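Outdoor Recreation & Guiding, unit 6 handout
Backcountry trip planning - water, food, sleep
Instructor: Olga Meireles

Read before the Harov overnight. Bring a printed copy, phones die.

1. Route first, gear second

Most people pack and then look at the map. Do it the other way. Mark on your map: trailhead, every water source, every place you could stop early, and the exit if somebody gets hurt. The Harov loop climbs 863 meters on day one, nearly all of it after the second stream. Pace accordingly. High point is 1,358 meters and it is windy up there even in July.

Turnaround time gets written on the trip sheet. Not "when we feel like it". A clock time. Last year's group put 2:30 pm and stuck to it, got to camp in daylight, everybody ate a hot dinner.

Leave one copy of the sheet with someone in town.
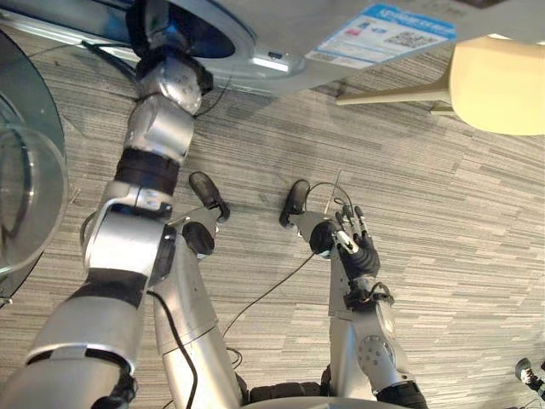 Fig. 6.1 - Arm raised to a round silver device.

2. Water

Carry capacity vs. what you actualy carry. Two different numbers. You want room for three liters but you don't haul three liters past a good stream.

Treatment: boil, filter or tablets. Know two of the three. Rolling boil for one minute, three minutes if you are camped high. Filters clog in silty water so let the pot settle first, pour off the top. Never let a wet filter freeze - sleep with it in your bag.

Camp 200 feet from water at least. Same for washing dishes, same for cat holes. Pace it out at home so you know what your own steps add up to.

Abella spring is marked on the older maps. Do not count on it. Dry by late summer most years.

3. Food

Dinner that cooks in one pot. Breakfast that needs no cooking if it's raining. Snacks you can reach without taking off the pack. Repackage everything at home, cardboard is dead weight and you carry it out again.

Bear canister or hang, depends on district rules, check the week you leave. Toothpaste and sunscreen count as food. So does the gum in your jacket pocket!!

Stove test: light it at home. Bring the same stove you lit.

4. Clothing and packing
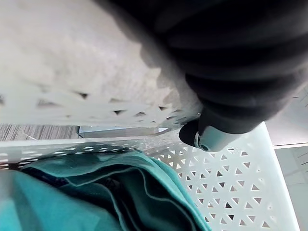
Layers - base, warm, shell - plus one dry set that stays dry no matter what. Dry set is for sleeping. You don't hike in it, you don't lend it. Zulmira Cardoso's packing method, which we'll use in class: lay it all out, group by when you need it, then fold each group before anything goes near the pack. A plain plastic basket with folded fabric in it, like the teal fabric in the white basket, is plenty for a group. If a group won't fit its basket, take something out. Then load the pack, sleep stuff at the bottom, heavy stuff close to your spine and about shoulder blade height, rain shell on top.

Cotton: leave at home. Socks: two pair plus the sleeping pair.

Line the pack with a trash bag. Pack covers blow off and they don't help when you set the pack down in a puddle.

5. Sleep system

Bag rating is for survival not comfort. Add ten degrees. The pad matters as much as the bag, ground takes your heat all night. Eat something before bed. Pee before bed. Loosen the bag from its stuff sack as soon as the tent is up so it has time to loft.

Site choice
- flat, lie down on it and check
- look up for dead branches
- not the lowest spot in the meadow, cold air sits there
- already used ground if there is any

Grikis campground is the fallback if the upper sites are full. Pitch 213 is held under the class name. Fotden road gate closes at dusk so cars need to be through before then.
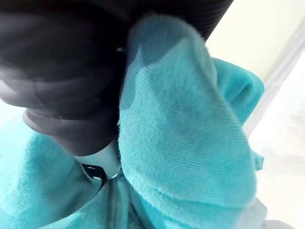 6. For next class

Bring your filled in trip sheet, map with water marked, and your loaded pack. We weigh packs at the door. Anything over a quarter of your body weight gets unpacked and done again.

Partners share one stove, one shelter, one first aid kit. Work out who carries what before you show up, and write it on the sheet. Medical forms go to Olga in a sealed envelope, not by email.

Reading: chapter on navigation, skip the part about altimeters, we'll do that outside.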